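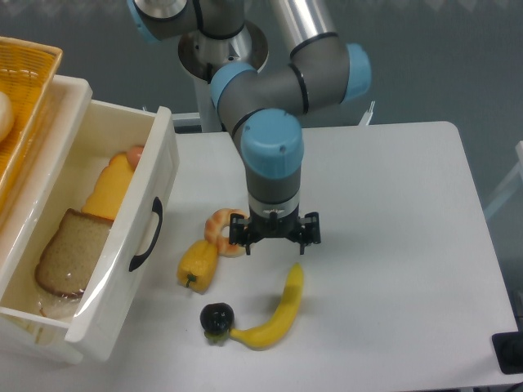
What does a half plot cost this season?
The fee for a half plot is 38, half of the full plot fee of 76, and it covers water from April through October.

PLISTEN STREET COMMUNITY GARDEN
Minutes of the March general meeting

Called to order at 6:40 p.m. in the side room. Huiling Qian in the chair. The secretary was away, so these minutes were taken by the plot registrar.

1. Minutes of the last meeting
Approved with one correction. Under item 4, "Comine gate" should read "Comine Road gate."

2. Fees and waiting list
The question at the top of these minutes came up twice at the meeting and is put there for people who skip to the fees. Full plot 76, no change from last year. Payment is due before the water goes on. Anyone who has not paid or called by then will be offered a smaller bed or moved to the waiting list. Members asked if payment could be split in two. Agreed, if the first half is in on time.

3. Account
Balance brought forward is 1146. The insurance renewal has been paid from this. Still to come out are the skip rental and the new hose reels. A member asked why the skip costs more than last year. The chair said the old firm no longer serves our side of the river and Zaso was the lower of the two quotes.

4. Water
The meter showed 254 units used last season. Most of the loss was at the standpipe by the compost bays, where the washer had failed. It has been replaced. The timer on the east line still runs an hour behind and will be reset when the water is turned on. Hoses are not to be left running on open beds. Cans only on the seedling tables.

There was a long discussion about drip line. Several members on the south side would like it and are willing to pay for their own fittings. Others were worried about pressure at the far end. Moved and seconded that two south beds try it through July and report back. Carried, three against.

5. Seed and starts order
Order forms are due by the end of the month. Peppers and eggplant will be started indoors by the usual growers and handed out after the last frost. The Sárközi paprika did poorly in the wet corner last year and will go in the raised beds this time. Members who want sweet peppers should mark the color on the form, as red and yellow were mixed up last season. Tomato starts are limited to six per plot. 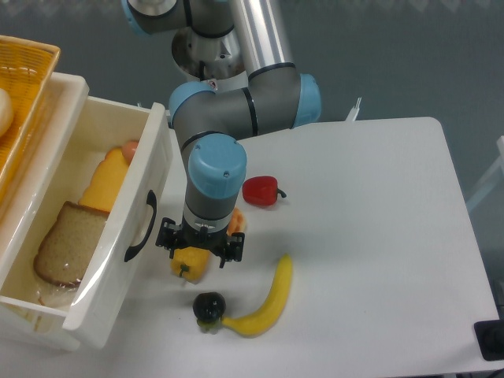

Yellow bell pepper. See item 5 for the order form deadline.

6. Compost
Bay two is ready to use. Take from bay two only. Bay three is still hot in the middle and has to be turned again. No bread, meat or cooked food in any bay. The rats are back under the shed, and the chair will call the city about it.

7. Paths and fence
Around 100 feet of the north fence needs new wire. Posts are sound except the two nearest the gate. Work to be done on the spring cleanup day, start 9 a.m., bring gloves. Wood chips will be dropped inside the gate, so please don't park there that morning.

8. Other business
Key for the tool shed is missing again. If it is in your coat, please return it to the hook.
Request for a second bench, held over to the next meeting.

Adjourned at 8:05 p.m.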